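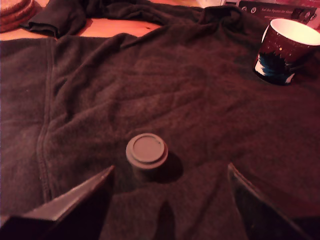 According to my brother, a town of 2,647 people had no business owning a clock that big, and he had been telling anyone in Wirgate who would listen since the spring it went up. Nondton had one, he said, so of course we had to have one, and ours had to be taller.

I didn't argue. I had voted for the clock. I'd also voted for the fountain, the second fountain, and the sign on the county road that said WIRGATE: YOU'RE NEARLY THERE, which stood at the far end of town and faced the people leaving.

The trouble was that the clock ran fast. It gained 10 minutes a day, more in May, when the heat got into it, and by the end of a week the whole of Main Street was living more than an hour ahead of the rest of the state. The company that built it, Rinine, sent a letter explaining that the clock was accurate and that other clocks in the area should be checked.

So people checked them. Then they set them to match. The bakery opened in the dark. My niece got to school while the doors were still locked and was praised for it. The bus from Nondton kept coming in on what it stubbornly called time, and folks at the stop would tap their wrists at the driver and shake their heads over how things were run down there.

My brother held out. He kept his watch on the old time and missed everything. He missed the pancake supper. He missed his own dentist. He walked into our cousin's wedding as they were stacking the chairs and gave his toast to a man with a broom, who said it was very moving.

"Two hundred dollars," he told me that night, on my porch. "Give me $200 and a ladder and I'll stop the thing myself."

I gave him $10 and the use of the ladder, which was short.

He went up after dark, or what he said was after dark. By the clock it was nearly breakfast. I held the bottom and listened to him breathing and dropping things. The tower has 691 bolts in it, a figure printed on the plaque with some pride, and he planned to loosen only the ones that mattered. He couldn't reach those. He loosened the plaque.

It came down flat in the Huerta Avenue flower bed and killed a good many petunias. The chimes started up over our heads, nine of them, for no hour I could work out.

My brother climbed down and looked at his watch for quite a while. Then he asked me, in a low voice, what time I had.

I told him. He pulled out the little knob and started turning.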